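Nurnham Field, Pregame Safety Walk
Football, home games, November

Done two hours before kickoff by whoever drew the clipboard. Initial each line. "Looks fine" is no longer accepted as a comment.

1. Goalpost pads: FAIR. North pad strapped. South pad strapped with what I believe is a dog leash. Holds well. Replace it anyway.

2. Playing surface: PASS. Divots filled from the 12 to the goal line. Sprinkler heads down and capped.

3. Sideline clearance: FAIL, then PASS. Benches were too close to the line again. Moved back 2 yards. They will creep forward by halftime, as benches do.
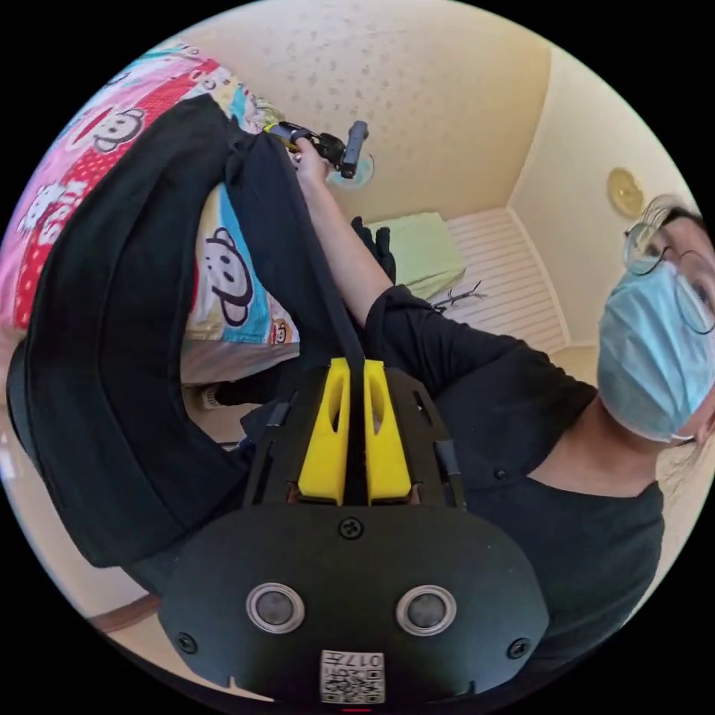
Cecilia Ametepe: The benches creep because the punter drags them to hear the coach. Paint a line on the grass and write him up if he crosses it.

Paint requested.

4. Pylons: PASS. All soft, all orange, one chewed.

5. Helmets and shoulder pads: FAIR. Two Jendora helmets pulled for loose chin strap snaps. Tagged and locked in the cage. The owners have been told, and took it hard.

6. Uniforms: PASS. No torn waistbands, no exposed buckles, thigh pads in. Knee pads in, mostly after I asked.

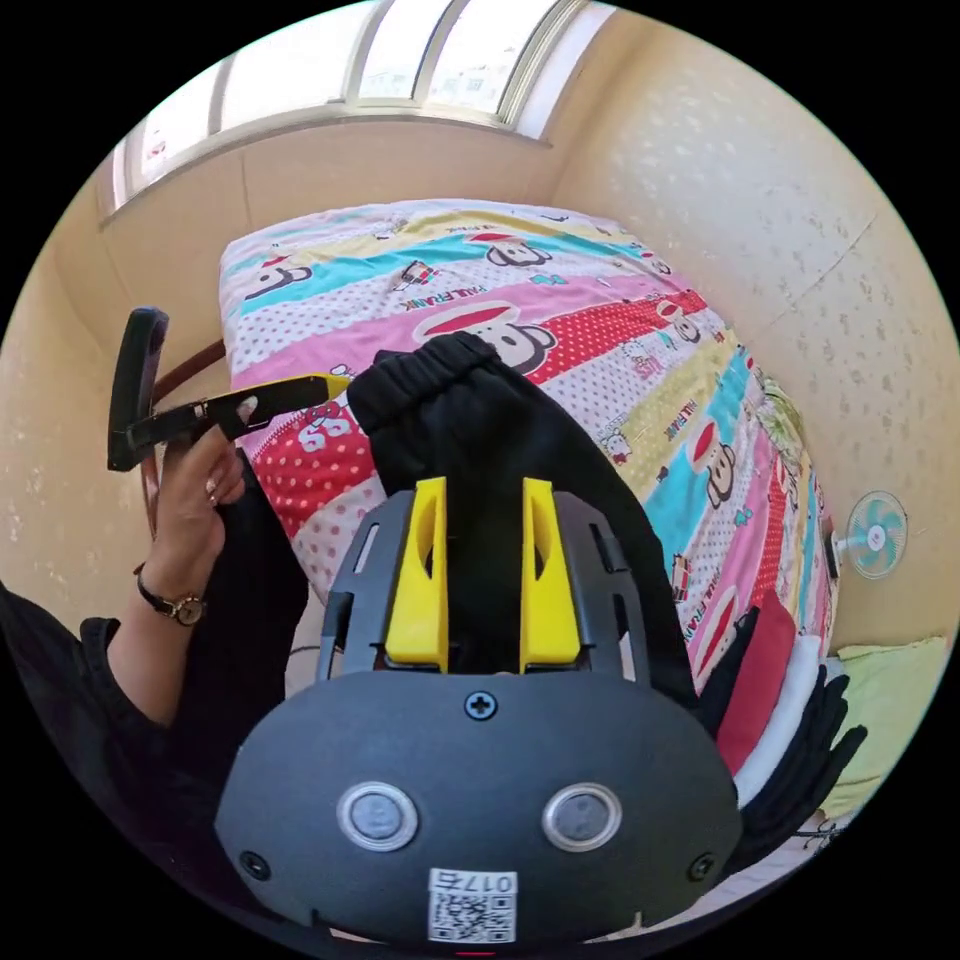
Black fabric, elastic waistband.

7. First aid: FAIR. Nusora cart charged. Splint bag complete. Ice chest held ice and somebody's lunch. Lunch removed.

8. Ambulance gate: FAIL. Baidoo snack truck parked across it. Driver moved after a short talk and a long sigh. Recheck at halftime.

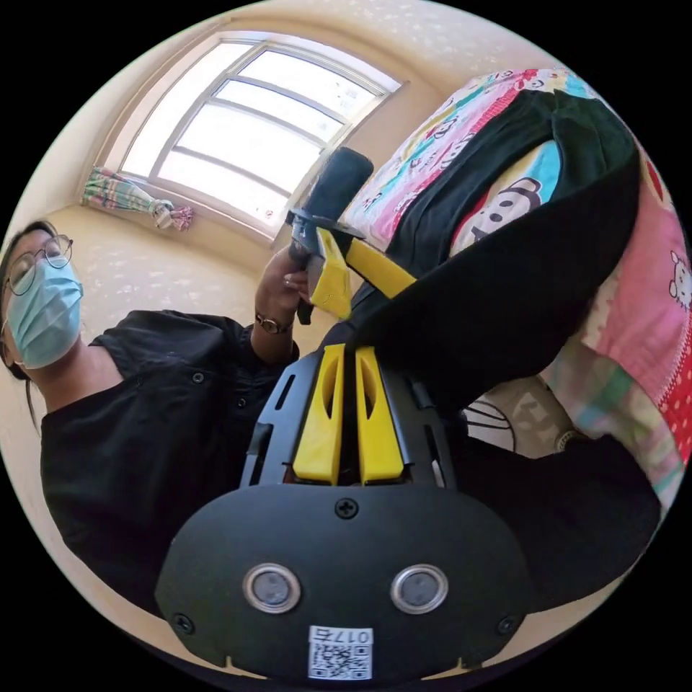
One reader of last month's sheet wrote back that the gate should be chained open from noon on and coned on both sides, and that asking the truck nicely has been tried.

Cones ordered. Chain is in the shed, under the other chain.

9. Lightning plan: PASS. Posted in the press box, right side up this time.

Open items: dog leash, paint, cones.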